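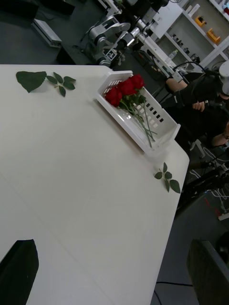
닐털스테드, 2026년 10월 30일

Terko 조화 정리 셀은 장식용 조화의 선별과 배치를 맡는 탁상형 양팔 로봇 설비다. 공급사는 Ruiz-Ortega이며, 닐털스테드 포장동에서는 9월부터 주간 근무에 투입해 운용하고 있다. 도입 전에는 작업자가 상자에서 꽃을 꺼내 줄기 방향을 맞추고 떨어진 잎을 골라내는 일까지 모두 손으로 처리했다.

적용 품목은 줄기가 있는 장미와 수국, 낱장 잎, 잔가지 잎이다. 품목 등록 한도는 400종, 셀당 담당 인원은 2명이다. 손목 카메라는 꽃송이에 근접해 꽃받침과 줄기의 경계를 찾는 데 쓰인다. 영상이 흐려 경계 판정값이 기준에 미달하면 해당 품목은 보류로 분류되고 담당자 화면에 표시된다.

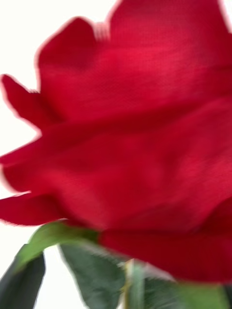 작업자 업무의 변화

반복 집기 작업은 줄고 보류품 판정, 품목 등록, 그리퍼 점검이 늘었다. 신규 담당자 교육은 약 6시간이다. 포장동 반장 Afroza Fakir는 손목 통증 호소가 줄어든 대신 화면을 보는 시간이 길어졌다고 보고했으며, 이에 따라 교대 간격을 단축했다. 인원 감축은 없었고 기존 선별 인원 일부는 Pastby 출고장 검수로 이동했다. 이동 인원의 직급과 수당은 그대로 유지된다.

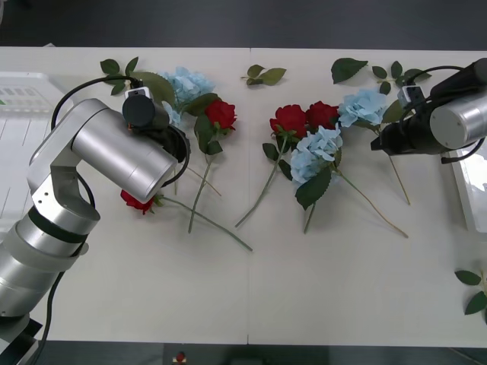

설치 시에는 작업대 높이와 조명을 먼저 확정한 뒤 양팔의 동작 영역을 설정한다. 상판은 무광 백색을 권장한다. 붉은 장미와 연한 청색 수국을 한 작업대에 펼쳐 놓는 경우 긴 줄기가 다른 꽃 쪽으로 뻗기 쉬우므로, 집기 순서는 꽃송이 위치와 줄기 방향을 함께 기준으로 정한다. 꽃이 달리지 않은 잎 가지는 별도 품목으로 등록한다. 케이블은 손목 회전 범위만큼 여유를 두고 고정한다.

주문 번호: 1784
설치 및 교육 문의: Ornella Cocco, Ruiz-Ortega 기술지원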